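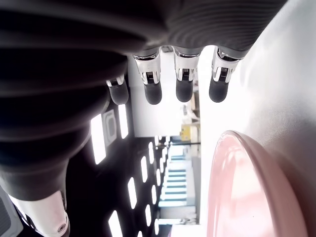

Page 1 of 3

ok Drivurmont patch thread because I've been up half the night with it and nobody in my house cares about caravan tolls

short version. trading is slower, winter is meaner, the new harbour is lovely, my save is a mess

tolls first. used to be you paid once going in and that was it, free run all the way to the coast. now it's every gate. my old salt route makes a loss. a LOSS. on salt

took me ages to spot it too as the toll doesn't show on the route screen, only in the ledger, under "sundries", right at the bottom. who looks at sundries

had 3000 silver before the patch. did one loop, same goods, same mules, same everything. 2198 when I got back to the warehouse and I hadn't even paid the guards yet

Garnet Li reckons you can dodge two of the gates if you go over the moor at night. tried it. wolves. lost a mule and all the candles

the mule was called Biscuit and I'd had her since the tutorial. moving on
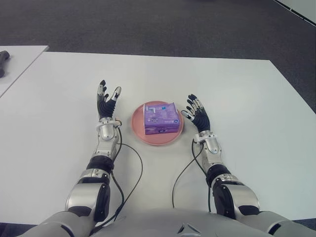

Hovthorpe, 16th September

back again, slept, less cross

on the new harbour now. really, really nice. the music changes when the tide's out and you can hear the ropes creaking if you stand still. whoever did the sound here deserves a rise

BUT the warehouse menu is still sorted by the date you bought things?? I want weight. or price. or alphabetical, even. scrolling past every turnip I ever owned to find the one crate of glass

Ginette McIntyre replied to say hold down the sort button and you get more options. held it down. she's right. there's a whole second menu in there. been playing since March and never knew

so scrap that complaint, sort menu is great, sort menu is my best friend

winter then. food goes off slower in the cold now, makes sense, good change. but firewood use has gone through the roof, my little camp by the bridge froze on the first night and everyone sulked for a week of game time

if your lot are sulking: hot cider. works better than raising wages and it's cheaper. Harvey Carrier told me this ages ago and I ignored him, sorry Harvey

don't build the second stable before the smithy. game will tell you to. the advisor is wrong, you'll just have a load of horses with no shoes

also the advisor has a new hat and I hate that I like it

someone asked what difficulty I'm on. Steady. tried Harsh once and got robbed before I'd left the first village, not for me ta

and yes I'm playing on the laptop, the old one. runs fine on low apart from when it snows. when it snows the fan sounds like a hairdryer and the map takes a good while to catch up with me

tip if yours is the same, turn off "footprints". that's the one doing it. I switched off shadows, water, clouds, all of it, and it was blooming footprints
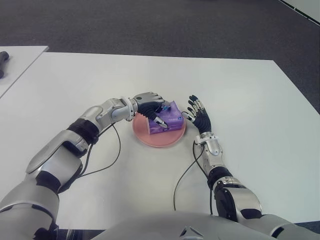
Page 3 of 3

last bit, then tea

Jovesach quest. lots of you in my mentions about it. the one where the old ferryman wants his bell back

it isn't broken, I thought it was aswell. you need to have sold something to the chapel first or he won't talk. anything does. I sold them a single onion

then go at dusk, ring the bell on the LEFT bank. Manon Marchand did it on the right one and he just rowed off with her cargo. still hasn't got it back afaik

reward is a boat, small hold, but boats don't pay tolls. so there's your salt route sorted, go by river, ignore every gate, wave at them as you go past

my settings for the river run, since Mackenzie Lachance asked: two crew no guards, salt down, cloth back, never stop at the mill. the miller always wants a "favour" and the favour is always geese

got the boat to day 46 without sinking it. did hit the jetty. jetty's fault

what I'd still like fixed: toll price on the route screen please. a warning before wolves. and let me rename mules AFTER buying, I was rushing and now I own one called Msutard

not starting a new save. might start a new save

right kettle's on. if anyone's found where the glassblower moved to, shout, I've been round the Nikolaidis estate twice and it's just hens

edit: found him. behind the hens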